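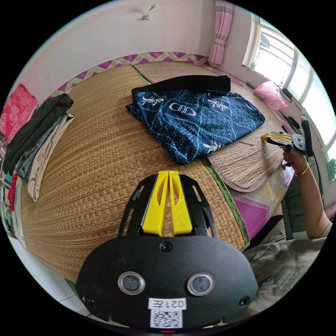 Jonas Eder gives the bed four minutes. Any longer, he wrote to this magazine in December, and the folding has turned into a hobby. He was answering our piece on closets, which suggested that clean clothes should go straight from the line to the shelf. Eder said that in a small bedroom the line to the shelf runs over the bed, and that we had left the bed out.

He had a point. In most of the homes I visited in Tunincombe for this story, the bed was where the laundry got sorted. People own tables, but the tables have other things on them. A bed is wide, it is clear for most of the day, and it has to be clear again by night. That last part does most of the work.

A straw mat changes the job. Many families in Tunincombe sleep on one for the warm half of the year, laid right over the mattress. The woven surface is firmer than a sheet, so a sleeve laid flat stays flat. Dark clothes show up well against the tan, and so does the lint on them. The drawback is the edges. If the binding has come loose, or a strand has snapped, it will catch a thin knit. Run your palm along the mat before you put anything delicate on it, always in the direction of the weave.

Printed garments are the ones people complain about most. A plain shirt shows its seams and you can fold it to them. A navy piece with a busy white print hides its seams, and anything with a black waistband or strap attached wants to twist around it. The usual mistake is to pick the thing up by the middle and shake it. The heavy part swings, the light part follows, and it lands in a bunch.
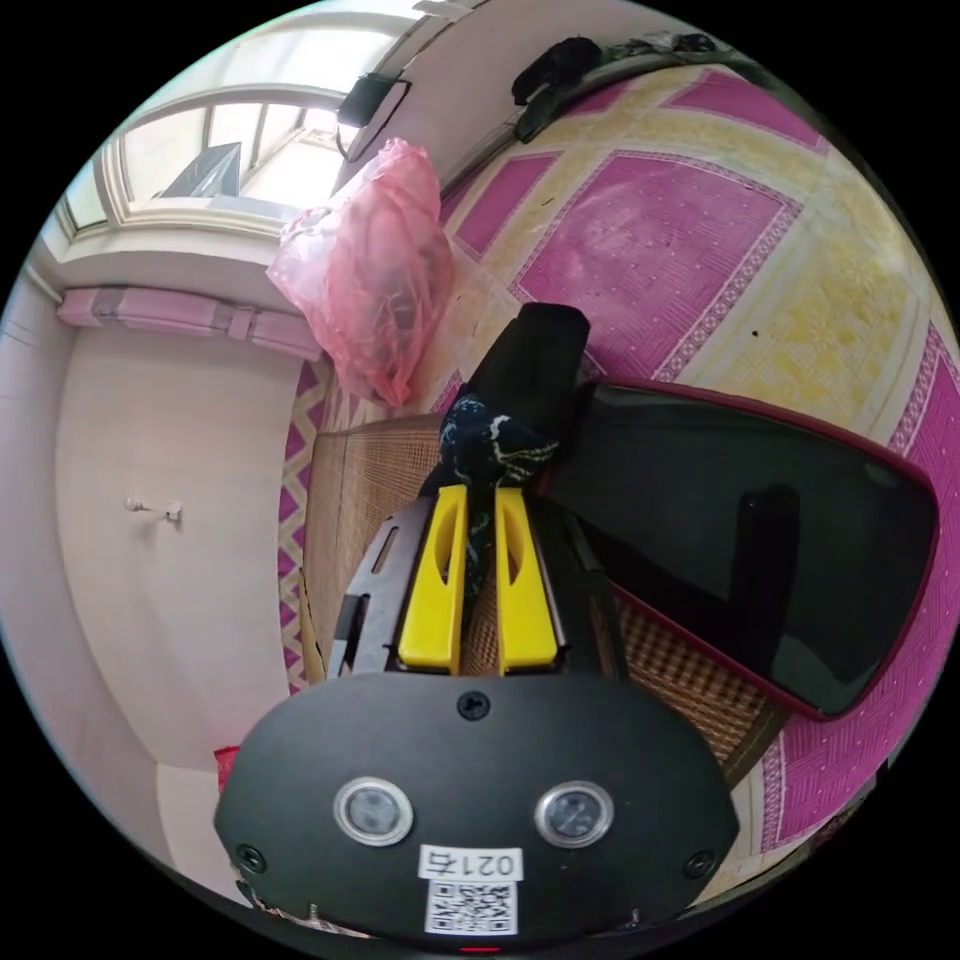
Start with the band or strap instead. Lay it straight across, closest to the head of the bed, and let the rest hang down toward you. Smooth the cloth from the band outward with the side of your hand. Fold one side in, then the other, then bring the bottom up to meet the band. If the print still looks crooked, leave it. Prints are often set a little off the grain, and chasing the pattern will give you a crooked fold in a straight garment.

Pants are easier. Match the legs, hold them by the cuffs and let the weight pull the crease out. Beige cotton marks easily along a fold, so I hang mine over the side of the bed while I deal with the rest and fold them last. Black clothes I do together, in daylight if there is any, because navy and black look the same under a bedroom lamp.

The woman who runs the laundry counter at Rainer, the dry goods store on the hill, folds 77 pieces on a slow day. She works from a waist-high bench and told me she would not do it on a bed for money. Beds are too low. Her advice for people who have no choice is to sit down, on a chair pulled up beside the mattress, and to turn the garment instead of leaning across it. I tried it for a week and my back was better by the third day. A chair with a woven back is good for this, as you can also hang a towel over it.

She was less kind about folding boards. Darkano sells one in two sizes, and I borrowed the larger. It makes very even shirts. It also slides on straw, and I spent more time pulling it back into place than I did folding. On a cotton bedspread it behaved.

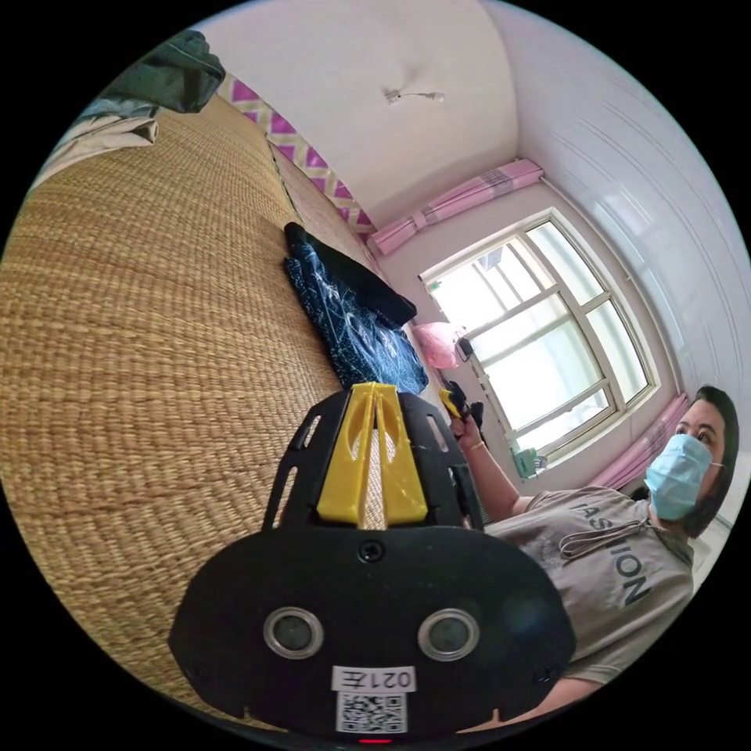 Where the clothes go afterward depends on the room. In Tunincombe the bedrooms are small and closets are smaller, and a lot of families keep one end of the bed for things that will be worn again soon. I used to think of this as untidy. Now I keep a pile there myself, with seven pieces as the limit, and when an eighth turns up something has to go in the drawer.

The mat needs a little care after all this. Lift it once a week and shake it outside. Wipe it with a cloth wrung nearly dry, along the fibers, and leave it uncovered until it no longer feels cool to the hand. Tikudwood, which makes mats with a cloth border, recommends turning them end for end every three months so that the same strip doesn't take all the sitting. Store them rolled with the smooth side out. A folded mat will crack along the fold, and the crack will be the first thing to catch your next sweater.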